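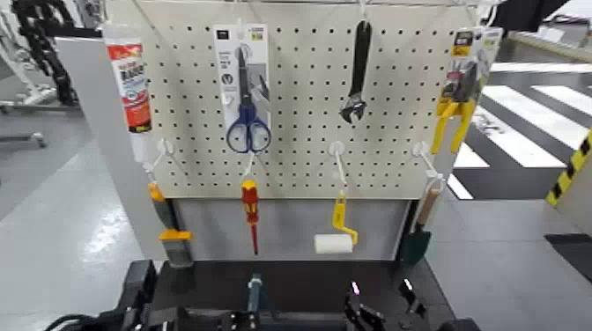
Nélida Barrientos has coached the robotics club at Trerkley for long enough to be suspicious of anything that works on demo day. I went in suspicious too, and we got along.

The club's project this year is called Vadora. The task sounds like a chore you would give a bored teenager: take a tool off a hook on a pegboard, set it down, put it back. The students have been at it since January.

"People ask me when it will fix a sink," Barrientos says. "It can't fix a sink. It can pick up a screwdriver, on a good afternoon."

I asked what a good afternoon looks like. She opened the club's log, which lists 653 attempts, and pointed out that 300 of them ended with the tool back on its hook. I said that was less than half. "Yes," she said. "I'd like that printed."

The paint brush and the scissors give the students very different trouble. The scissors are still in their cardboard package, and the club argued over whether to take them out. Barrientos voted to leave them in. "A store doesn't unwrap things for you. If the grip only works on a bare handle, then we've learned to grip a bare handle."

She is less sure about the larger claims. The students want to enter the Ostavby contest, where the rules allow teams to arrange their own board. Barrientos thinks that lets everybody off too easily, her own team included. Move one hook a little to the side, she says, and a lot of confident programs fall apart. Had theirs? "Twice last week."

The budget is $900 for the year, with $110 of it already gone on replacement cables. I wondered if the money might teach more spent on something plainer. She didn't wave that away. "Maybe. Some of them would learn as much from a bicycle. But they stay until I turn the lights off, and they write down the failures, and I didn't have to nag them for that after the first month."

Entries close on 16th July. Barrientos hasn't signed the form yet. She wants to see the wrench go back on its hook with someone else setting up the board.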